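Last updated: Friday, October 9, 2020

The Isside open day, or how I spent two hours looking at hangers

I went to Trutcombe for the open day at Isside mostly to see the wardrobe room, and I'd go again tomorrow! Eighteen of us went round together, and the room is smaller than I expected, with clothes everywhere you look, all waiting to be hung up or put away. My kind of place.
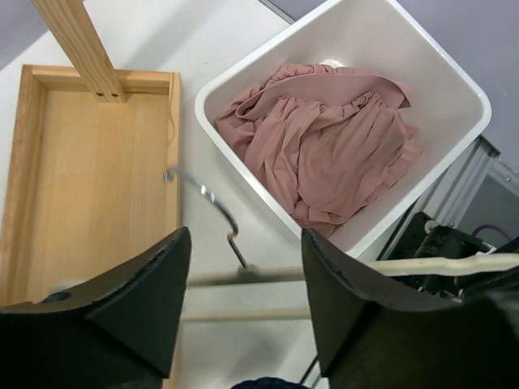
We started with sorting, where you get to handle whatever you like. I love seeing how other people deal with skirts (I fold mine, badly) and I came away with a new plan for the bottom drawer at home. There was a good chat about hooks as well - swivel or fixed - which went on so long that we nearly missed the rack.

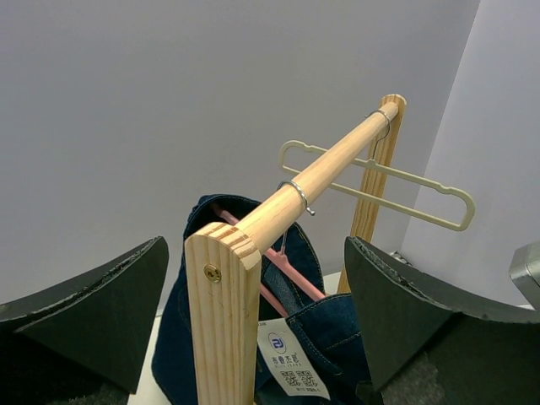
Small wooden racks are my weakness, and I've been hunting for one for the hall since February. The shop ones I've tried are painted metal and they rattle every time the door shuts. I'd be so happy with a plain pine one like theirs, with a round rod between two posts with rounded tops, and a little brass-colored screw cap just under the top of the post. The grain is lovely too! I stood there long enough that the group moved on without me.

Jeans came last, and I have opinions about jeans. Mine get hung by the waist, my sister's get folded in thirds, and we've argued about it for years.

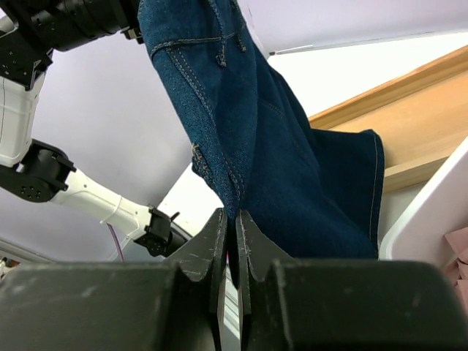

I still say denim keeps its shape better if you leave it alone between washes, and a few people in our group agreed with me (loudly). Tea was in the front hall afterward, with very good ginger cake. Parking is at the Gilchrist end of the street and the walk up takes a few minutes.

Comments (2)

guvon_fan: We were in the group after yours and the cake was gone!

hallway_hopeful: Folded in thirds, always. Did you ask if they sell the racks?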